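Search this blog
Search
Filed under: Things I Paid For, Robots, Workbench

The Junow arm, one month in

I should say up front that I bought this kit with my own money, which explains my tone. The Junow is a tabletop robot arm sold by a small outfit called Huder, and it comes in a box heavy enough that the delivery guy asked if it was tile. My partner in this, Rawan Awwad, paid half and has been reminding me of her half ever since.

Let's start with the money. The arm with the standard gripper is $3,837. For another $400 you get the Nimri software license, and you will want it, because the free version lets you move the arm from one spot to another and then sit there admiring it. Shipping was $113. I've had cheaper vacations, and some of them had better documentation.

The manual is 2 pages. One of those is a warning about fingers. Everything else lives on a forum run by a very patient man named Rami Hijazi, who answers the same question about cable routing in the same cheerful words every time. I have asked it twice myself, under slightly different spellings of my name.

Putting the thing together took an evening. The base bolts down in four places, and the bolts they send you are a hair too short for any table I'd trust. I went to the hardware store. Calibration is the part where you tell the arm where it is, and it disagrees with you. You jog each joint to its mark, press the button, and wait for the green light. On my third try I got the green light at 11 p.m. and went to bed feeling like NASA.

Now, teaching it. Nimri has two ways of doing this. You can drag the arm around by hand while it records, or you can type waypoints into a table. Dragging sounds more fun and it is, for ten minutes, and then your shoulder starts to hurt. Typing is slow but the arm does what you typed, including the typo. Mine tried to pick something up from an inch inside the table. It makes a noise when it does that – sort of a disappointed hum – and then it locks until you clear the fault.

The first job everyone gives it is picking a thing up out of another thing. Blocks were easy. Small round stuff is where the parallel jaws have to earn their keep, because you get two flat fingers and whatever luck you brought along. Come in a little off center and the ball squirts sideways. A bowl makes it harder again, since the sides slope and the gripper has to get down past the rim without knocking it.

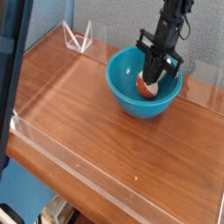
Photo: Rawan Awwad

My advice for bowls is to come in slow and set the grip width by hand. The automatic setting opens the jaws as far as they'll go, and in a bowl that's asking for a rim strike. Also buy the foam finger pads. They're listed as an accessory, in the same way that tires are an accessory.

Support is decent. I wrote in about the fault lock and heard back the next morning from Lina Kanaan, who sent a settings file and didn't once suggest I turn it off and on again. The file fixed it. There's a firmware update promised for October that's supposed to smooth out the slow speeds, where the wrist has a bit of a shiver.

Would I buy it again? Rawan says yes. I say ask me after the update. If all you want is something to move small objects across a table, I know several children who'd do it for less, though they don't take waypoints.

Next up is the camera add-on, once I've worked out how to bring up the price at dinner.

Posted by Tamer Ghanem | Contact | Copyright Tamer Ghanem, all rights reserved | Back to top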